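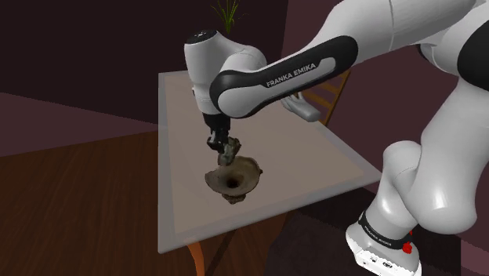
Filed under: Course materials / Soil and Garden Science / Handouts

Week 4: Compost and the nitrogen balance

Notes by Sverre Berge, for the evening group at Lindon. Please read before the practical session on 12/02/2019.

1. What we covered last week

Last week we talked about the soil itself, the sand, silt and clay, and how to do the jar test at home. Many of you found that the jar was still cloudy after one day. This is normal for clay soils, and the Guthrie samples especially need a long time. Leave the jar on the shelf until the water on top is clear and then measure the layers with a ruler.

This week we go to the organic part of the soil, and how we can make more of it.

2. What happens in a heap

A compost heap is food for very small living things. Bacteria do the most of the work in the beginning, when the heap becomes warm. Later, when it cools, the fungi take over the harder material, and after them come the worms, the slaters and the beetles. If your heap has many worms in the middle, it is already in the cool stage.

The small organisms need four things from us: carbon, nitrogen, water and air. Carbon gives them energy. Nitrogen they use to build their own bodies. When there is too little nitrogen the heap sits and does nothing for months. When there is too much, the extra is lost to the air as ammonia, and your neighbour will smell it.

3. Brown and green

Gardeners say "brown" for material with much carbon and "green" for material with much nitrogen. The names are useful but the colour can mislead you. Coffee grounds are brown in colour and they count as green. So does horse manure.

Brown: dry leaves, straw, torn cardboard, sawdust, dead stalks
Green: grass clippings, vegetable peelings, coffee grounds, fresh weeds without seed, manure

For most home heaps I recommend two buckets of brown to one bucket of green. By weight it would be a different number, as grass is heavy and leaves are light, but we do not weigh anything in this course. If you use sawdust, be careful. It holds so much carbon that a thin layer is enough, and thick layers go hard like a board.

A note on grey gum leaves and other eucalypts — they do break down, but slowly, and it helps to run over them with the mower first. The same is true for magnolia.

4. Water

Take a handful from the middle of the heap and squeeze it. One or two drops should come out between the fingers. If it runs, add dry cardboard and turn the heap. If it crumbles, water it with the can while you turn, because water poured only on the top will find one path down and leave the rest dry.

In our summer the usual problem is dryness. The heap at Dondilby was started in November and by Christmas it was dry as paper inside, even though the outside looked good after the rain. We had to take it completely apart.

5. Air and turning

You can turn the heap every week, or once in a season, or never. All of these make compost. The difference is the time. A heap that is turned often and has the right mixture may be ready in roughly 99 days. A heap that is left alone can need more than a year, and you will find whole corn cobs in it.

Turn from the outside to the inside, so that the cold edges come into the warm centre. A garden fork is better than a spade for this work.

6. Temperature

We will use the long thermometer, the one with the metal rod. Push it into the centre, wait until the needle stops, and write down the value with the time of day. My own heap showed 37 degrees on the morning I prepared these notes, which tells me that it is working but not fast. To kill weed seeds you need at least 55 degrees, and it must stay there for several days. Most small heaps at home never reach it, so I put the oxalis and the couch grass in the bin.

7. For the practical

Bring gloves, closed shoes and one bag of brown material. Leaves are best. Green material comes from the kitchen at Brurnex, who keep their peelings for us. We will build one heap together, in layers, and every pair will do the squeeze test and the thermometer.

Before you come, please think about these:

Why does a heap made only of grass clippings go slimy?
What would you add to a heap that smells of ammonia?
Where in your own garden is there shade in the afternoon?

8. Reading

Pages 5 to 12 of the course booklet, the chapter on leaf mould. The table of materials at the end is old and it says not to use citrus peel. In my experience citrus is fine in small amounts if it is cut up, but not in the worm farm — the worms go away from it.

Next week: mulch, and how thick to put it around young trees.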